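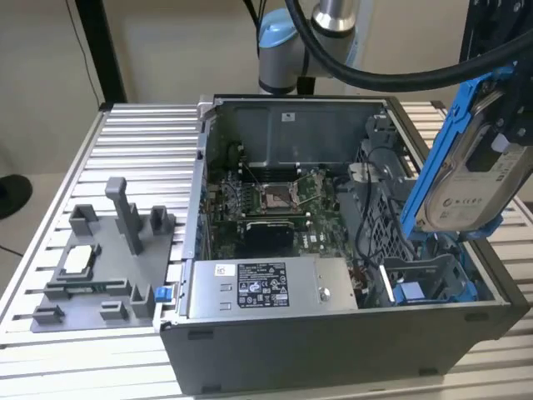 Dell tower with blue drive caddies: teardown bench review

Category: Desktops / Used Hardware / Serviceability
12 shares | 4 comments

This unit came from Stakley in a mixed lot of 37 office towers. It was sold without a processor and priced as a parts machine. The review covers access, drive mounting and layout only. No benchmarks were run.

Access

The side panel comes off and the tower is serviced lying flat, interior up. In that position the board, the power supply and the drive area can all be reached from one side. We work on a slotted aluminum table, which lets fixtures be bolted close to the case without taking up floor space.

Drive caddies

The caddies are the best part of the design. Each is a bright blue plastic carrier with a long rail along the side of the drive. The bay sits low and to the right with the case in our working position, beneath a perforated metal drive cage. A drive can be angled over the case edge as it comes out, and the label is then easy to read for inventory.

Our logging sheet for the lot reached 697 entries, most of them drives and memory. Pellesen generic carriers were tried as replacements in two units. They fit, but the rails flexed more than the originals.

Score for drive access: 8/10

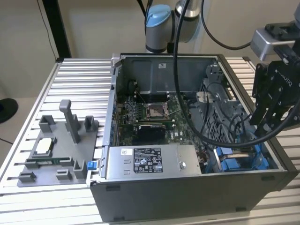

Layout

The board is green and densely populated, with a Dell logo printed toward the lower middle. The CPU socket has a metal retention frame and lever. On a used board, check the pins under a bright light before buying a processor for it. The memory slots run in a bank beside the socket, and an expansion card with a dark cooler shroud is seated below.

The power supply label faces up, so the ratings can be read with the unit installed. A blue release tab is at the left end.

Cabling is the weak point. The black cables bunch up in front of the drive cage and should be tied back before any work there. We used Ashby reusable ties.

Score for layout: 6/10

Connectors

SATA power and data are at the lower edge of the drive's circuit board. Inspect both rows of contacts before the drive goes back into service.

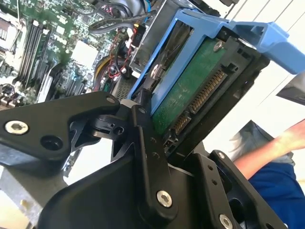 Drive and blue caddy, underside outward, with the SATA contacts exposed.

Verdict

Recommended as a parts source or a low-cost rebuild. Buyers who want a complete machine should look at the Dresis refurbished listings first.

Overall: 7/10

391 people found this review useful
Filed under: desktop, SATA, drive caddy, teardown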